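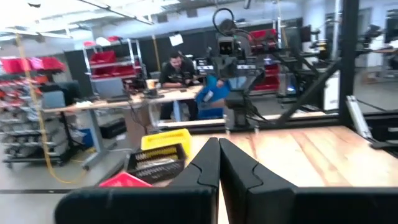
How to sort out a messy drawer (and keep it sorted)

I've put this off for ages because it seemed too daft to write down, but after my post about moving to Vesanville I had a few messages asking how I got the kitchen straight so quickly. I did it one drawer at a time. So this is my drawer method, and it works on desk drawers, bathroom drawers and that awful one in the hall with the dead batteries in it.

You'll need a bit of clear floor or table, a damp cloth, a bin bag and a few tubs or baskets. Please don't go and buy a load of organisers first! I did that in my last flat and ended up with a stack of dividers that were all a finger's width too long. Shoebox lids and old ice cream tubs are fine to start with.

Allow an evening for a bad drawer. A small one takes me 10 minutes if I don't stop to read old takeaway menus (I always stop to read old takeaway menus).

Step 1: Take everything out

Everything, even the stuff you know is going straight back. If you leave the cutlery tray in and just tidy round it you'll never find the crumbs, or the missing teaspoon. Pull the drawer right out if it comes off its runners easily. Mine lift up and forwards, but the ones in my mum's kitchen have little plastic catches underneath that you press in from both sides, so have a feel before you start yanking.

Step 2: Clean it

Hoover first, then wipe. If you wipe first you get a sort of crumb paste in the corners, and you'll be there with a cotton bud till bedtime. A drop of washing-up liquid in warm water does the job. Leave the drawer to dry properly before you line it – I once put paper down on a damp base and had to scrape it off with a fish slice.

Step 3: Sort into rough heaps

Don't think too hard here. I go by what I'm doing when I need the thing, so baking bits go together, packed lunch bits go together, and so on. Sorting by material or size looks lovely but then your rolling pin lives with the wooden spoons and your cutters are three drawers away.

If you've got more than 8 heaps you're being too fussy. Squash a few together. 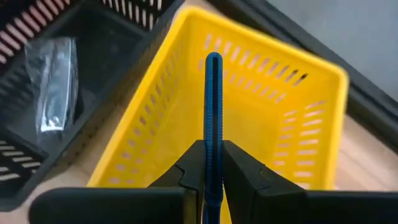 Step 4: Get rid of the doubles

My rule is 2 of anything you use every day and one of anything else. So I kept two peelers and two good small knives, and let go of the second garlic press, the third tin opener and a melon baller I've never once balled a melon with. Anything decent went in a bag for the charity shop on Dornent Road, and I put the bag by the front door that same night. If it goes in a cupboard "for now" it'll still be there next July!

Broken things go in the bin. You're not going to glue it.

Step 5: Measure, then divide

Measure the inside of the drawer, front to back and side to side, and the height as well (everyone forgets the height, then the drawer won't shut). Write it on a bit of masking tape and stick it to the underside of the drawer so you've got it forever.

Now try your tubs in there. Shuffle them about until there's not much wasted space. When you've lived with it for a couple of weeks and you know the layout's right, that's the time to buy proper ones if you want them. I like the Simanjuntak bamboo strips, as you can cut them down with a junior hacksaw. The Indik ones with the springs are quicker to fit, though mine do creep forward if I slam the drawer. A blob of white tack at each end helps. If you're ordering the Indik set, the deep version is number 2185 in the catalogue, and it took me far too long to find it.

Step 6: Put it back

Most-used at the front, once-a-year at the back. Long things go in diagonally if they won't lie straight. Handles should all face you, and sharp stuff should point away or sit in a sheath.

Leave one section empty. It'll look wrong and you'll want to fill it, but things do turn up, and they need somewhere to land.

Keeping it that way

I do a quick go-over while the kettle's on, just one drawer, just straightening. If something keeps ending up in the wrong place I give in and move its home to where it keeps landing. My scissors now live with the tea towels, which makes no sense to visitors, but I haven't lost them since.

Next up is the airing cupboard. I'll post that one when I've found the floor of it.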